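Die Messstelle

Der Pegel Deser lag 3 Kilometer oberhalb des Wehrs, in einem Schacht aus Beton. Die Protokollantin fuhr jeden Dienstag hin, las den Schwimmer ab und verglich ihn mit dem Datenlogger. Die zulässige Abweichung betrug einen Zentimeter.

Im August zeigte der Logger 85, die Latte 59. Sie reinigte den Sensor, wechselte die Batterie, las erneut ab. 85 und 59. Im Formular der Firma Elinen gab es für diesen Fall kein Feld. Sie trug beide Werte ein – den zweiten mit Bleistift.

In der Woche darauf stand der Logger auf 100. Die Latte war trocken. Aus dem Schacht kam ein gleichmäßiges Rauschen wie von einem Fluss bei Hochwasser. Sie blieb bis 18 Uhr, dann schloss sie den Deckel und schrieb: Wasserstand nach Gehör.

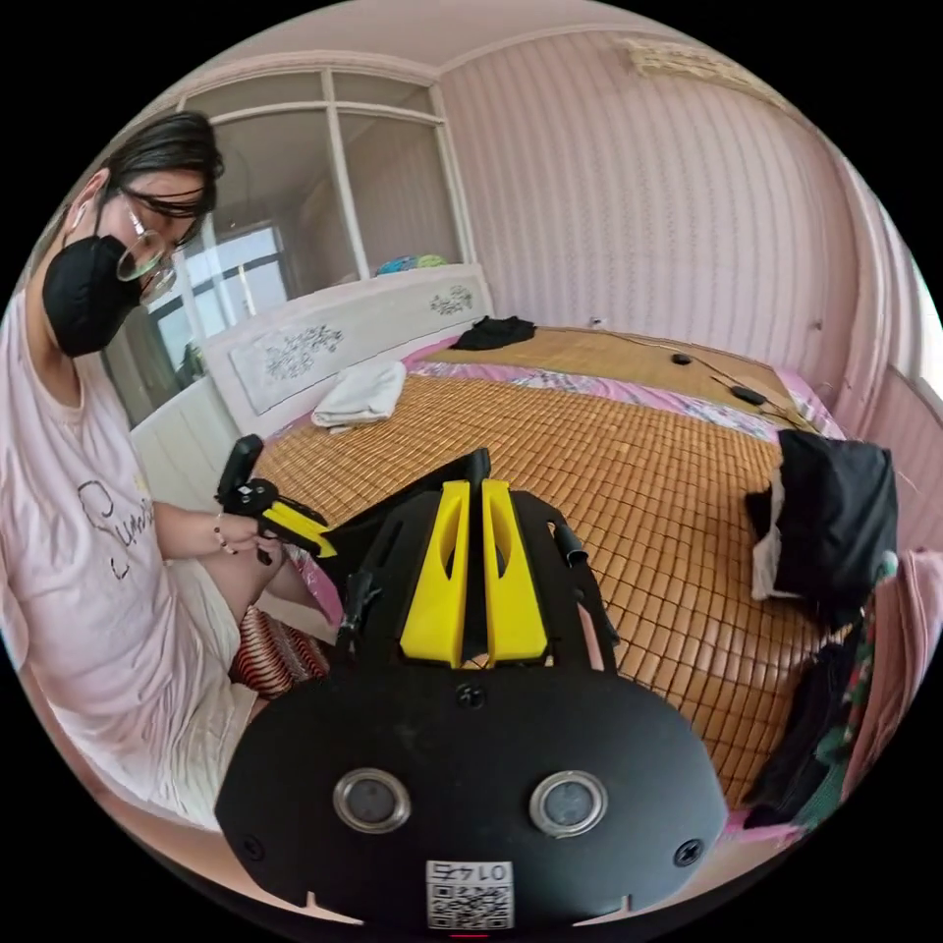 Mohammed schrieb unter den Text, ein Schwimmer könne nicht abgelesen werden, wenn der Schacht trocken liege, der Schluss gefalle ihm trotzdem. Ob sie den Bleistiftwert später gelöscht habe, hätte er gern noch erfahren.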